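Plolgate Adult Learning: Keeping a Workroom in Order
Notes for session three, Marking Out the Floor 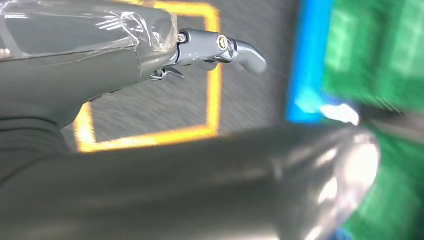 Handout 46, page 30

Welcome back, everyone, and thank you for all the kind words about the last handout (the one on shelves, which went on rather longer than I meant it to). We come now to the floor, a subject I could happily talk about until the tea goes cold, so do bring a cushion for those chairs.

A rectangle of bright yellow tape on a plain grey floor is a lovely simple thing. It says that whatever is put down there has a place, and that the next person may go looking for it in the same spot. Yellow shows up well on grey, even out of the corner of your eye when you have your arms full. On a pale floor you may want something darker, so try a short strip first and walk past it a few times.

Before you lay any tape, sweep, then wipe, then leave the floor to dry properly. I know how tempting it is to skip the wiping! Dust gets under the edges and they start to lift within the month, and you will find yourself on your knees doing it all over again in August.

We shall be using the 50 mm tape from the Andreadis box, stock number 3816 if you want to ask for more at the desk. Draw your rectangle lightly in chalk and measure both diagonals. If they match, your corners are square. Press the tape down from one end with the flat of your hand, a little at a time, without stretching it. At the corners, lay one strip over the other and trim through both with a sharp knife, then peel away the spare bits.

Do leave a bit of room inside the outline. A box that only just fits will be nudged on to the tape every time it is put back, and the edge will suffer for it.

For those who missed the Drusunus sheet on old tape: warm it gently with a hairdryer, pull it back low and slow, and clean off whatever stickiness is left with warm soapy water.

For next time, please choose one patch of floor at home or at work, chalk an outline on it and live with it for a few days before you tape anything. Bring your measurements and a pencil. We meet in the Skoltosis room as usual, and the side door will be open from half past six.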